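Wood floor transitions at doorways: strip or no strip?

kuruc_floors
Posted 21 February 2025
Laying prefinished oak in the back half of the house, 800 square feet total. My wife wants it to run through every doorway with no threshold strips. The installer from Hidley says he won't warranty a run longer than 34 feet without a break. Is he being careful or just covering himself?

surkus
Covering himself, mostly. I ran mine through three doorways in August and have had no trouble. Strips catch the vacuum and collect dirt.

janaka_roy
I disagree. August is when your boards are at their widest. Wait until you've had a full heating season on them before you call it fine. What does the manufacturer's sheet say? If it gives a maximum run, follow it, or you have no claim later.

kuruc_floors
The sheet says to "consult installer for large areas." Not much help. Also, the bedroom floor changes direction from the hall, so I'd need a header board there anyway.

hallwaymike
If the direction changes, put your break there and leave the other doors open. On wall color, I'd go dark on one side only.

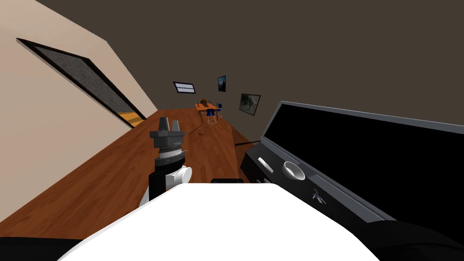

Room with brown and beige walls, wood floor

We went with the brown in the end. Two coats over a gray primer.

surkus
Brown is going to show every scuff. Get a washable finish.

kuruc_floors
Paint is a separate fight. What did you all use at the doors where you did put a strip? The quote has T-molding at $398 for the house, which seems high.

janaka_roy
Depends on the wood. Solid oak T-molding costs real money. Skevurex makes a flush reducer that sits lower, but you have to set it before the last row goes down. Don't nail it to both floors. Fasten it to the subfloor in the gap and let the boards move.

surkus
Or skip it and keep the $398.

janaka_roy
Your floor, your call. I replaced a buckled hallway in 2000 and I'm not doing it again.

hallwaymike
Ask the installer if he'll break it at the bedroom door only and still warranty the rest. Get the answer in writing.

kuruc_floors
Will call him Monday.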